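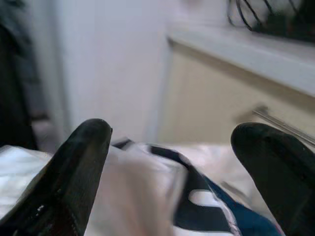 Figure 1. A crumpled white cloth with dark and blue markings.

Tea Towels and Memory: Final Report
Jolene Prendergast and Moataz Ait Brahim
Submitted 2022-08-31

We began in January with a fairly loose idea, which was to ask people in our two home villages what they kept in the kitchen drawer and why they had never thrown it away. Neither of us expected souvenir tea towels to take over the whole project, but they came up in the very first conversation and kept coming up, and after a while we stopped resisting!

In the end we visited 6 households and listed 821 towels, a few of them so faded that the owners had to tell us what had once been printed there. Most came from seaside holidays, school fundraisers and church fairs. We were given a great deal of cake along the way, and we would like to thank everyone for their patience with our questions.

What struck us most was how seldom the towels were used for drying up. People ironed them, folded them and put them back – one lady in Waaka had hers in order of the year she bought them. The newer ones, printed after the shop in Gredis closed, were treated far more roughly and often ended up under the sink.

Our main weakness is that 2 of the interviews were not recorded properly, so we relied on notes written up that same evening. If we did it again we would also talk to younger people, who were barely represented.

Related reports
Market Days in Cerkora
Bread Ovens of Porker
The Gredis Bus Shelter Survey
Button Tins and Their Owners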